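Gripper Work Against the Rule Sheet
Gallery by Anel Khumalo, posted 12/29/24

Vandenberghe sent us its good-practice sheet for gripper work in September. It runs to 28 rules, and I'll admit I went in doubtful. Half of them read as if written by someone who has never replaced a bent part on their own dime.

Rule 4 says fingers must be "suitably open" on approach. Suitable to whom? Tobiloba Akande asked for a figure in millimetres and got a second copy of the sheet. Rule 11 wants the wrist view kept with every log, and that one I can live with. Rule 19 calls for 100 clean repeats before a task is signed off, with no word on what counts as clean. The Bendov checklist we used before had 30 lines and the same hole in it.

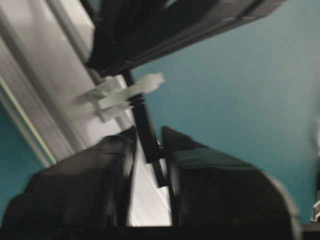
Wrist view, fingers either side of the thin black rod, small white clip across it. Rule 4 territory – you tell me if that gap is suitable.

Akande has marked up rules 4 and 19 in grey pencil and sent them back. No reply so far. Comments are open if your shop has had better luck.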